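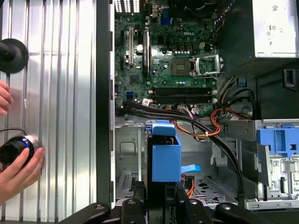

Desktop Recovery Line, Progress Report to the Rallonance Fund
Period: May to August
Prepared by: Hutapea workshop, component recovery section

1. Status

The grant covers the teardown, sorting and resale of retired office desktops. The target for the full term is 4,000 towers. At the end of August the workshop had received 3,000, all of them from the Torneo office clearance. Intake is ahead of plan. Teardown is behind plan by 14 working days, mostly from the late delivery of storage racks in June.

2. Teardown sequence

The order of work was revised in July and is now fixed for all tower models:

Side panel off, case laid flat.
Drives and caddies out, serial numbers logged.
Processor out, retention plate left open until the socket has been checked.
Memory out, clips checked.
Expansion cards out, slot noted on the unit sheet.
Power supply and cables out last.

Under the earlier order the power supply came out first. This left loose cable ends lying across the board during processor removal, and bent socket pins were the most frequent cause of a board being downgraded to scrap. The cables now stay in place until the board is stripped.

3. Drives

Drives are kept in their caddies until they have been wiped or rejected. The caddy is logged with the drive and sold with it where the buyer wants both. Drives that fail the wipe go to Vullex for shredding - certificates are held at the workshop and can be sent on request.

A total of 800 drives are waiting for wiping. The backlog is expected to clear in October once the second wiping station is running.
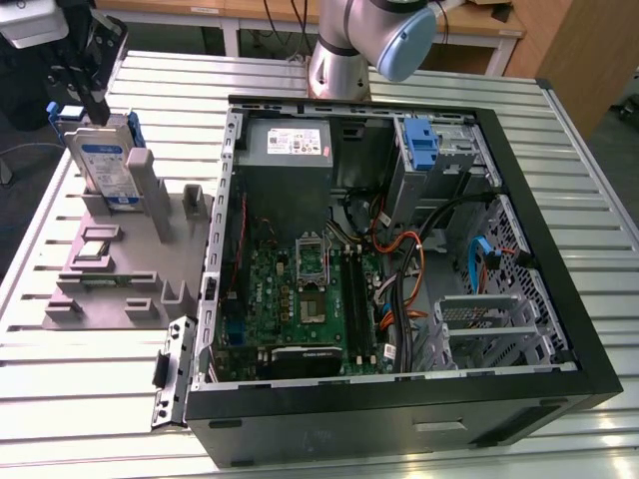
Are boards with empty sockets still worth selling?
They are, provided the pins are straight and the board passes a power-on test with a known good processor and memory. Such boards are listed as bare boards and priced separately from complete sets.

4. Open items

Socket covers. Stock is low and the last order was short. Boards without a cover are held on the shelf and not stacked.

Unit sheets. The slot position of expansion cards was left blank on many sheets in May. The sheet now has a printed grid for this.

Side panels. Dented panels go to the metal bin. Flat ones are kept with the case until the case is graded.

5. Next period

Work will continue on the Torneo units until the teardown delay is closed. No change to the budget is requested. The next report will include resale income by part type and the final wiping figures for the current drive backlog.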